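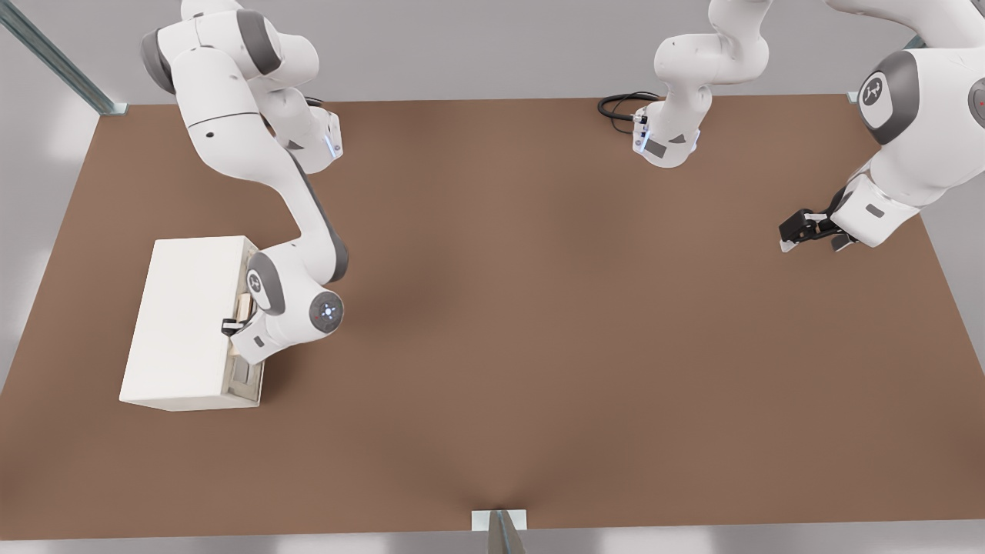
Page last changed: Oct 18, 2021

By the Coppens Simulation Group

Search talks and notes
Enter a keyword

Speaker notes: Learning Contact Tasks in Simulation with Two Arms

Opening

Thank the hosts and state the question directly. The talk asks how far a two-arm policy trained only in simulation can be judged before any hardware time is spent on it. The method is called Rirna. All results shown today are simulated, and this should be said before the first chart.

The task on the title slide is the box task. Point out the left gripper, which is in contact with the front panel of the white box, and the right arm, which is held over open table. Remind the audience that both arms are always part of the policy's output, even when the work falls to one of them.

Method

Training used 443 demonstrations, collected by teleoperation inside the simulator. A further 55 were held back and were never used for tuning. Each demonstration stores the joint positions of both arms, the gripper openings and the rendered camera views.

Rirna divides an episode into approach, contact and release. The policy predicts short runs of motion within each phase, and a separate small network decides when to move to the next phase. The comparison method, Zamby, uses the same inputs with no phase network. Pause on this point – questions in August showed that listeners had taken the two methods to differ in their camera inputs as well.

The next slide shows a view from the gripper. Most of it is plain brown surface between two open fingers, with a small metallic object in the far right corner. Explain that a view of this kind gives the policy little to hold on to, and that joint positions matter more here than the pixels do.

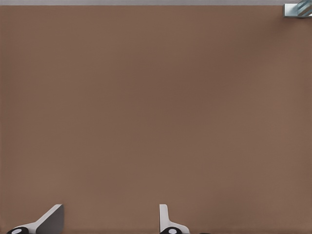 Results

Each method was run for 2,000 simulated episodes, with the box position varied at the start of every episode. Rirna failed in 223 of them. Most failures came at the change from approach to contact, when the fingers closed too early. Zamby failed more often, and its failures were spread over the whole episode. The full table is in the handout and need not be read aloud.

Limits

State that friction in the simulator was held fixed. State also that lighting and table color did not change between episodes. No claim is made about transfer to a physical robot. The hardware study at Fluvport is planned as separate work and will be reported separately.

If asked about training time, refer the listener to the handout. If asked about the idle arm, reply that small movements of that arm were recorded and were not penalized – a version with a penalty has not yet been tested.

Recent items

Phase Labels for Teleoperated Demonstrations
Zamby: Notes on the Baseline
Fluvport Hardware Study: Plan of Work
Camera Placement for Two-Arm Tasks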